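The Second Life of the Lunch Tray

The Maddocks plant on the north side of Cundmont has been pressing trays since before most of its workers were born. The building is long and low, with a loading dock at one end and a small shop at the other where the public can buy seconds. On a weekday morning the shop has a steady line. People come for the cafeteria trays, the kind they carried in school, and they tend to buy more than they planned to.

Evelien Declercq runs the shop and keeps the sales book. She started on the press floor and moved to the front when her shoulder gave out. The shop was meant to clear stock that the schools would not take, she explained, and for years it sold a few dozen trays a month, mostly to churches and summer camps. Last year it sold 1,676. The year before, the figure was 1,567. The buyers now are mostly people with small kitchens.

"They tell me they have no counter," Declercq said. "So they buy a tray, and now they have a counter they can pick up."

Trays never went away in restaurants, hospitals, or schools. At home they had a harder time. A generation ago many households owned a set of folding TV trays and a good serving tray that came out for company. As houses got bigger, kitchens got islands, and the island took over most of what a tray used to do. Some people held on to one for breakfast in bed or for carrying plates to the yard. A lot of the rest went to yard sales.

Smaller apartments have brought them back. In Stunby, a half hour down the road from the plant, the old Gostetti shoe factory was turned into rental units three years ago. The kitchens there run along one wall. There is a two-burner stove, a sink, and a stretch of counter that one tenant measured with her forearm to show me. When she cooks, she puts everything for the meal on one tray and sets it on the bed, the washing machine, or the windowsill until she needs it.

Her neighbor down the hall has five trays stacked beside the refrigerator. One is for mail and keys. One is for potting plants, and he does not let it near food. The others go wherever they are wanted. He grew up in a house where the kitchen table was never clear, he told me, and he likes being able to move a mess without having to finish it first.

How a tray is made

There is not much to the process. Plastic pellets are dried, melted, and pushed into a steel mold under pressure. The mold is cooled, it opens, and a tray comes out. A worker checks the rim for burrs and looks across the floor of the tray at a low angle to see whether the pattern has come through evenly. If it is faint in one spot, the tray goes to the seconds bin.

The pattern is the part people ask about. Most cafeteria trays have some kind of texture on the floor, and it does a few jobs. It gives plates and cups a little grip. It hides scratches, which on a smooth tray would show in a week. It also lets a tray come apart from the one stacked on it, where two smooth wet ones would cling together.

Maddocks keeps its old molds on a rack at the back of the press floor. Some have not been used in decades. There is an oval one made for a hotel that has since closed, and a divided one that every child in the county once ate from. Each mold weighs far more than it looks like it should, and moving one takes a lift and two people. A single run is at least 1,000 trays, so a mold does not come off the rack for a small order.

Color is decided by the customer. Schools used to ask for tan and pale green, which were thought to be calming. Hospitals still like gray. The shop's buyers want the bright ones, and Declercq sets aside the reds and oranges when she sees them come through in the bin, knowing they will be gone by the weekend.

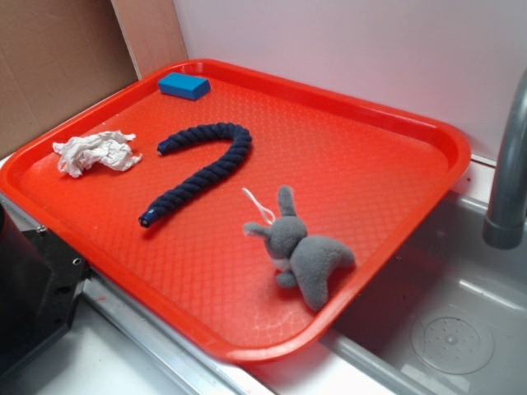 Looking after one

A plastic tray asks for very little. Warm water, dish soap, and a soft sponge will handle nearly everything. Grease settles into a textured floor, so let the soap sit for a few minutes before you wipe, and go over it in two directions. A soft brush helps in the corners. Steel wool will dull the finish and should stay in the drawer.

Stains from tomato sauce or turmeric are slower to leave. A paste of baking soda and water, left on for an hour, will take out most of the color. Sunlight does some of the rest, though a tray left on a porch all July can warp.

Keep trays away from the stove. Declercq has seen plenty brought back to the shop with a ring melted into the middle from a hot pan, and there is nothing to be done for those. Scratches are another matter. She has the first tray she ever pressed at home, under her coffee maker, and it has been scratched for so long that she has stopped seeing the marks.

The shop opens at eight and closes when the dock does. Seconds are sold by the stack or one at a time, cash or check, and the divided ones are kept behind the register for people who ask.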